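3.2 Where the hours went

Each household at the Canirstead site kept a paper diary of unpaid chores for 18 weeks. We had expected people to flatter themselves, and they did. When both adults in a home reported their share of the dishwashing, the two figures regularly added up to well over 100 percent, a level of cleanliness the kitchens themselves did not support.
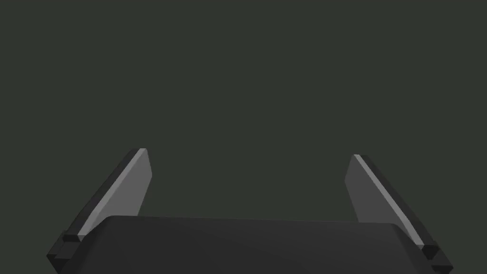
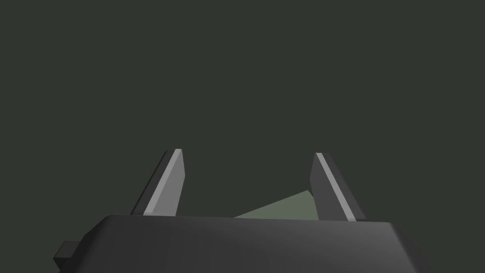
Figure 4. Two rendered views, dark gray in the lower part of each.

Over-claiming was strongest for short, visible jobs. Taking out the trash was claimed in full by 70 percent of respondents, many of them married to one another. Long, dull jobs fared worse. Remembering birthdays was left blank in 43 diaries, though somebody was plainly mailing the cards.

Pētersons, working with the earlier Korlow diaries, treats the surplus as simple forgetting. We are less generous. Respondents forgot their partners' work far more readily than their own, and the gap grew in December, when there was more work to forget. We therefore scaled each couple's claims to a shared total before comparing homes. Several couples asked to see the adjusted figures. We declined.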